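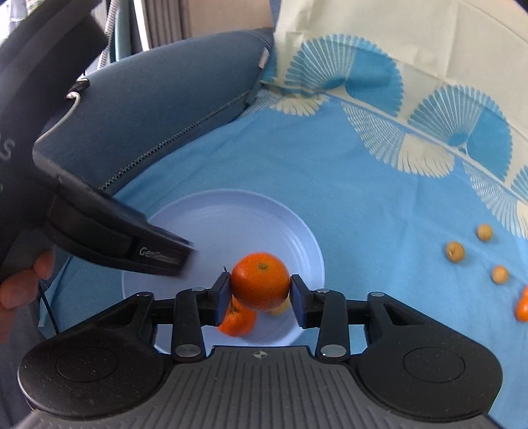 Katine Round Plate, Pale Blue

Supplied by Havascombe Tableware
Item 47 in the Amundsen Dining range

The Katine plate is intended for fruit, bread and small desserts in dining rooms, guest houses and staff canteens. It has a wide, flat rim with faint concentric ridges, and the pale blue finish is suited to both plain and patterned table linen. Tangerines and other small round fruit may be served whole on the plate without a separate bowl.

Orders and packing
Plates are packed in cartons of 33. Orders of 200 plates or more are delivered on pallets – please confirm that your site has suitable access. Smaller orders are sent by parcel carrier from the Skikelitz warehouse, normally within 3 working days.

Care
Wash before first use. Abrasive pads should not be used on the rim, as they may dull the ridges. Plates should be dried fully before stacking.

Table linen
Tablecloths and napkins are listed separately under Amundsen Linen. Customers who wish to match the plate to a light blue cloth may request a fabric swatch with their order. Fruit and linen are not included with the plate.

Returns
Unused plates may be returned in their original carton. Breakages in transit must be reported in writing to the Skikelitz office, quoting the order number and the carton label. The current price list has applied since May.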